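Bench Technician, Desktop Computers (Part Time)
Skostis, Fludville
Posted 2022-03-01

Skostis takes in used desktop computers from offices and schools, services the ones worth keeping, and strips the rest for parts. We are hiring a bench technician for our Fludville shop. The job is 30 hours a week, day shift, with set hours agreed before you start.

You would work at the aluminum bench in the back room. Most of the machines are towers that have been in use for years, and most of the work is done with the case on its side and the cover off. It is repetitive work that has to be done carefully. Processors and sockets are where we lose the most money when someone rushes, so a good part of the training is spent on those. Loose processors go in a holder between steps and do not get set down on the rails.

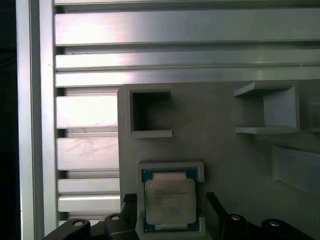 What you would be doing

Checking towers in against the pickup sheet and noting missing covers, broken latches and bent brackets.

Opening cases, blowing out dust, and disconnecting drive and power cables without pulling on the wires.

Removing and refitting processors, memory, expansion cards, drives and power supplies.

Cleaning old thermal paste off processors and heatsinks, and putting on new paste when a machine is going back together.

Inspecting sockets under the magnifier before anything goes in them. A socket with bent pins gets a red tag and goes to the senior tech. You will not be asked to straighten pins in your first year.
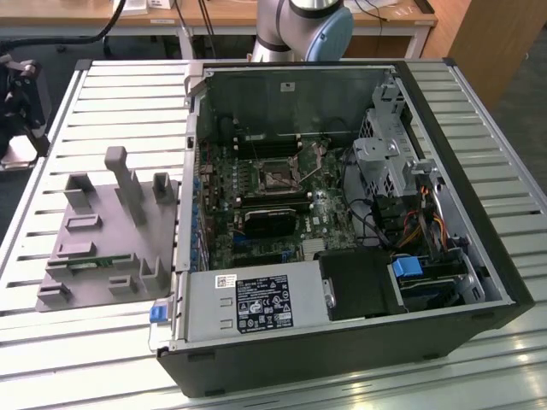 Machines that pass inspection go to the test shelf, where they run overnight. The ones that fail come back to the bench with a note saying which test they failed. You would be expected to read the note, swap the suspect part, and write down what you swapped. If the same tower comes back a second time it goes to parts. We do not chase one computer for a whole afternoon.

Parts are sorted into bins by type and then by model. Power supplies are kept with their rating labels readable. We never open a power supply, for any reason, and neither will you.

What we need from you

You have built, upgraded or repaired desktop computers before. Paid or unpaid is fine, but you should be able to tell us which machines and what you did to them.

You can work with small screws, levers and clips for long stretches. Reading glasses are fine. We have bench lamps and a magnifier.

You can lift a full tower from a cart to the bench. Heavier pallets are moved with the pallet jack.

You write notes that another person can read.

You do not need a degree or a certificate. If you have finished the Hornen bench course, tell us, and we will skip the first part of training.
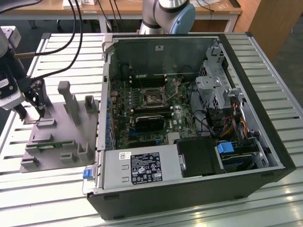
Older full-size towers make up most of what we see, so experience with them counts for more than experience with laptops or phones. We do a few laptops a month and send the rest out. It also helps if you know your way around memory slots and can work out from a board which sticks belong in it. You can pick that up in training if you haven't done it.

Pay and hours

Pay is hourly and depends on experience. We will give you the rate in writing before the interview so you can decide whether it is worth the trip. There is paid time off after the first 3 months. Wrist straps, gloves and hand tools are supplied. You may bring your own screwdrivers if you like them better, as long as the tips are in good shape.

Training lasts 14 working days and is paid at the full rate. During that time you share the bench with a senior tech and work on machines already marked for parts.

We expect a larger delivery from Srithong in August, and there may be extra hours then for anyone who wants them. Extra hours are optional.

How to apply

Send a resume or a one-page letter to the Fludville office, or drop it off at the front counter. Tell us about one repair that went badly and what you did next. Applications close 28 days after the posting date above. Interviews are held at the shop and include a short bench test: open a tower, take out the processor, put it back, and close up the case.
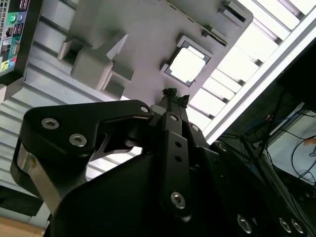

Do I have to bring tools to the bench test?

Everything you need will be on the bench, including a wrist strap. Wear closed shoes and leave rings and bracelets at home. There is no time limit on the test, and you can ask questions while you work.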